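Wostby Recipe Cards: README

Hello and welcome! Wostby is a collection of 2,553 handwritten recipe cards, typed up word for word so that people can search them, cook from them, or just sit and read them with a cup of coffee. Most of the cards came out of kitchen drawers in the town of Enunby, and a good many still carried notes to a sister or a neighbor along the margin (we typed those up too, and they may be my favorite part). 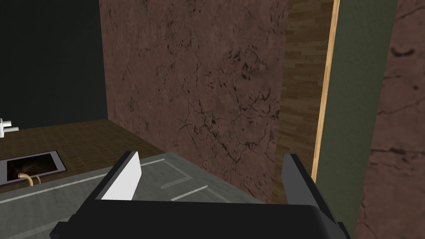 Every card is one row in cards.csv. The columns are title, ingredients, method, margin_notes and typist. We left the spelling alone, so if you are looking for zucchini, please try it with one c and with two. Amounts are kept the way the cook wrote them, which means you will meet "butter the size of an egg" quite often, and we haven't tried to turn that into grams.

Where a word couldn't be read, the typist put a question mark in square brackets. Where two typists disagreed, both readings are there with a slash between them. I went back and forth on this for most of February, and I still think it's the kindest thing to do for the people who wrote the cards.

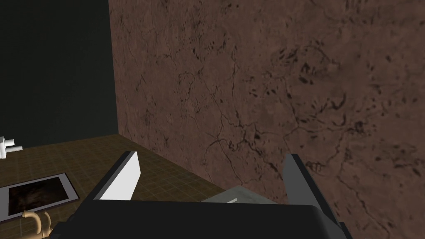
Seo-ah Heo wrote back that the slashes make searching harder, and asked for a second file with a single reading per card. So there is now cards_plain.csv as well, with the first typist's reading kept throughout. Thank you, Seo-ah, it was a good push!

Known gaps: the Yoon box has 30 cards with no title, and they are listed under their first ingredient for now. Baking is very well covered, soups much less so.

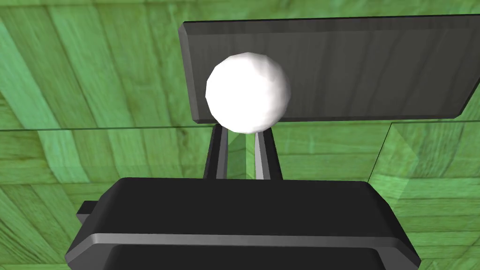 Fig. 3. White sphere between two gripper fingers, rendered view.

You are free to use and share the cards, as long as you keep the margin notes with them. Corrections go to Mi-kyung Jin, with the row number please.

Last updated 25/10/2019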